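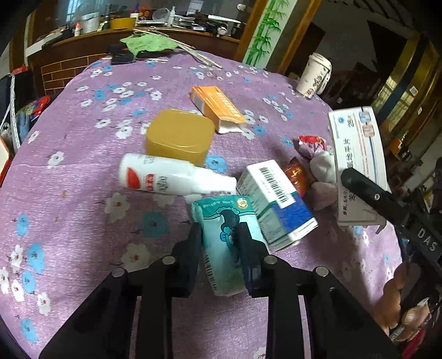

Hand-held gripper tips, table jobs

Notes from swapping between the two hand-held grippers we have at Jescombe, the long-arm one and the Flosta. Written up quick between sessions so excuse the state of it. More when I get time.

Before you start

Clear nothing. Seriously, leave the table as people live with it, boxes, wrappers, bottle on its side, the lot. We spent most of August on tidy tables and the clips were useless for comparing anything, both grippers looked brilliant.

Patterned cloth is fine. Plain cloth is easier on the camera but flatters it. If you only have one cloth use the busy one.

Cloth slips though. Bulldog clips on the far side, or a strip of non-slip drawer liner underneath. Drawer liner is better, clips get in shot and then you catch a finger on them.

Fingers

Wipe the pads. Washing up liquid, warm water, dry with kitchen roll. Not the fluffy sort. Meths takes the grip off the Flosta pads, found that out the expensive way.

Long-arm pads can take meths. Don't ask me why.

Thin flat packets: come down either side, close slowly, let the packet buckle up in the middle and then lift. Going in flat from the front just pushes it across the cloth. Long-arm wins here by miles. Flosta fingertips are too fat and ride up over the edge.

Cardboard medicine boxes: both fine. Squeeze on the narrow sides, not the big faces, or the box caves and you've lost your grip halfway up. Boxes with a torn flap, pick them up by the good end.

Bottles lying down: across the body, never the cap. Flosta better, the curve of the pad suits it. Long-arm lets them roll unless you're dead centre.

Crumpled wrappers and tissue: Either. Nobody drops these. Don't waste your session on them.

Smooth lids: both bad. Deok-su got a decent hold with a loop of rubber band round each finger, the wide ones off brocolli. Change them when they go shiny.

Joints

Check the pivots before every session. If you can waggle the arm side to side with finger and thumb it's too slack, nip it up a quarter turn and try again. Too tight and your hand gives out before the battery does.

Tiny dab of silicone grease. Tiny. Cotton bud, not the nozzle. WIpe off what squeezes out or it ends up on the packets and then you're grading grease.

We do ours after some 2000 open-and-closes. Flosta needs it sooner, it starts to squeak, you'll know.

Camera

Windows behind the table are a pain. Shiny glass too. Draw the blind or turn the table, otherwise exposure jumps about every time you tilt your wrist. Best light in our room is 9 till late morning, after that forget it.

Wide lens bends everything near the edges so don't judge a grasp from there. Get the object in the middle, then close.

Lens cloth in your pocket. Thumbprint every single time.

Using two at once

One in each hand or one each, two people. Agree who goes first. Arms coming in from different sides will clash over anything small, so hand the tall stuff to whoever's on the side.

Sleeves up. Baggy cuffs trail over the cloth and drag the little things with them.

22 minutes and swap. Wrists.

Which one

For kitchen table clutter, long-arm. For bottles and jars, Flosta. If I could only keep one, long-arm, and I'd put up with the rolling. Callum says Flosta but he's got big hands and the trigger fits him.

The Kırmızıgül controller plugs into both but set the closing speed down to 8 for the long-arm or it snaps. Goes back to default if you unplug it, so check

Still to try: softer pads on the long-arm, wet hands, the other cloth.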